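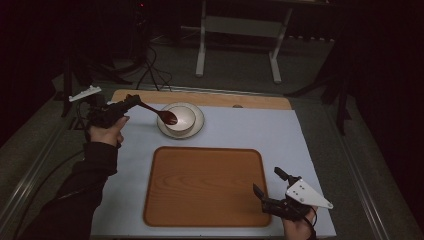
Varnia wrote under our August column that a phone which cannot be opened by its owner should be rented, not sold, and that the price ought to say so. Several readers agreed with her in stronger terms. Her remark deserves a fuller response than the comment section allows, as it touches on a matter this publication has treated too lightly: the sealed battery.

When a customer buys a handset today, the battery is in most cases glued behind the back panel. It will weaken with use, as every rechargeable battery does. The remainder of the device may be in excellent order. The owner must then pay for service, live with a phone that fades by the afternoon, or replace the whole unit. Stores seldom raise the subject at the time of sale.

Vamden, which sells unlocked phones by mail, lists battery service at 60 dollars. The fee is not unreasonable for the labor involved. It does, however, approach the resale value of an older Vamden handset, and many owners will decide against it. The Gurkedance line takes a different course. Its back cover comes off by hand, and a spare battery may be ordered with the phone. The body is thicker, and the maker does not claim that it will survive a fall into a sink.

Manufacturers defend the sealed design on grounds of water resistance and weight. These are fair arguments, and some buyers will give them first place. What we question is the absence of any plain statement on the box. A buyer is told the size of the screen and the number of cameras. The buyer is not told who may replace the battery, at what price, or for how long the part will be kept in stock.

Aerts has begun to print this information on its product pages, with a promise to supply batteries for two years after a model is withdrawn. Two years is a short period - we would ask for more - but the promise is in writing and can be compared with others.

We therefore hold that every seller of mobile phones should publish the same terms beside the price. As to Varnia's proposal, rental would leave the choice of repair with the company, and we are not prepared to support it on the present evidence. Readers who have paid for a battery replacement are invited to send us the amount charged and the model concerned.

December 11, 2018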